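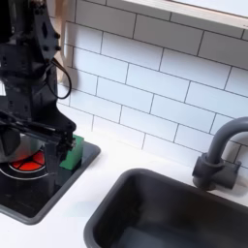 Ticket summary

Product: Zotis wall hood, remote blower version
Site: Lindqvist building, Hullau, second floor test kitchen
Opened by: Dirceu Sales
Assigned to: Hedvig Strand, Skirnus Support
Opened: 27/07/2018
Status: Closed, resolved
Category: Ventilation / controller / intermittent shutdown

Problem as reported

Hood drops to standby while running at speed 3 or speed 4. Blower stops, lights stay on, display shows E4. Pressing the power key clears the code and the blower restarts. Fault comes back after a variable time, anywhere from a few minutes to most of a shift. Speeds 1 and 2 have not faulted. Filters were washed and refitted before this ticket was opened. No change.

The blower was moved to the roof in March when the duct was rerouted. The hood was installed new two years before that and had no faults on record.

Log

Entry 1, Hedvig Strand
E4 on this controller is "airflow not proven." The controller commands the blower, waits for the pressure switch to close, and stops the blower if the switch opens for more than a few seconds. E4 does not say whether airflow was lost or only the signal. Please send the controller firmware version, the supply voltage at the terminal block with the blower at full speed, and confirm whether the lights dim when the fault occurs.

Entry 2, Dirceu Sales
Firmware is 2.1. Supply is 117 V with the blower at speed 4, measured line to neutral. No dimming. I watched the meter through one fault and the reading did not move.

Entry 3, Hedvig Strand
Supply is fine. Next check is the backdraft damper at the roof. If the flap sticks partly shut, the high speeds will fault first. Please also confirm that the blower on the roof is the one that shipped with the hood.

Entry 4, Dirceu Sales
Same blower, serial number matches the paperwork. Damper moves freely by hand and opens fully on all speeds. Bird screen was clean. Osian Trevor was on the roof while I ran the hood from below. He reports that the blower sounds normal right up to the stop, then coasts down. No surging.

Entry 5, Hedvig Strand
That points to the signal side. Test as follows:

1. Turn off the breaker and open the controller cover.
2. Find the pressure switch leads, both gray, on the connector marked PS.
3. Connect a meter across the leads and set it to continuity.
4. Restore power, run at speed 4, and leave the meter connected until the fault occurs.

Do not jumper the switch for normal use. The controller also uses it to lock out the hood if the duct is blocked.

Entry 6, Dirceu Sales
Done. Switch closes when the blower comes up to speed. It chattered several times and then opened, and E4 followed. I swapped in the spare switch from the parts kit. Same result, same chatter.

Entry 7, Colin Pilkington
Taking this while Hedvig is out. Two switches behaving the same way means the switch is reporting what it sees at the port. Please measure airflow at the duct take-off. Design value for this installation is 300 CFM at speed 4.

Entry 8, Dirceu Sales
Airflow meets the design value and stays there until the controller stops the blower.

Entry 9, Colin Pilkington
Then airflow is good and the pressure sample is bad. Check the clear sensing tube from the switch to the duct collar. Look for water, grease, kinks, and splits at the barbs. Also note where the collar port sits relative to the nearest elbow. The manual calls for a straight run before the port.

Entry 10, Dirceu Sales
Tube has no splits or kinks. There is a low spot behind the duct with some liquid in it. The port is directly after the new elbow. Before the reroute the duct went straight up.

Entry 11, Hedvig Strand
Both of those need correcting. Liquid in the low spot moves with the pressure and will make the switch chatter by itself. Air coming off the elbow is turbulent at the port, and this gets worse with speed. Recommended work:

1. Drain and dry the tube, or replace it.
2. Route the tube so it rises steadily from the duct to the switch.
3. Plug the existing port with the supplied cap.
4. Fit a new port on the straight section below the elbow.
5. Leave the switch at its factory setting.

Entry 12, Dirceu Sales
Work completed by Osian. New tube fitted, old port capped. There was not enough straight duct below the elbow for the full distance in the manual. We used what was available and put the port on the outside face. Is that acceptable?

Entry 13, Hedvig Strand
Acceptable if the switch holds steady. Please repeat the continuity test at each speed and let speed 4 run for a full shift.

Entry 14, Dirceu Sales
Continuity steady at all speeds, no chatter. Full shift at speed 4 with no E4. Original switch is back in place and the spare has been returned to the kit.

Resolution

Unstable pressure signal caused by liquid in the sensing tube and a port located directly after an elbow. Tube replaced and rerouted, port moved. No parts found defective. No firmware change.

Follow-up

Aslak Hellström to add a port location check to the duct alteration sheet. Linked to documentation request, still open.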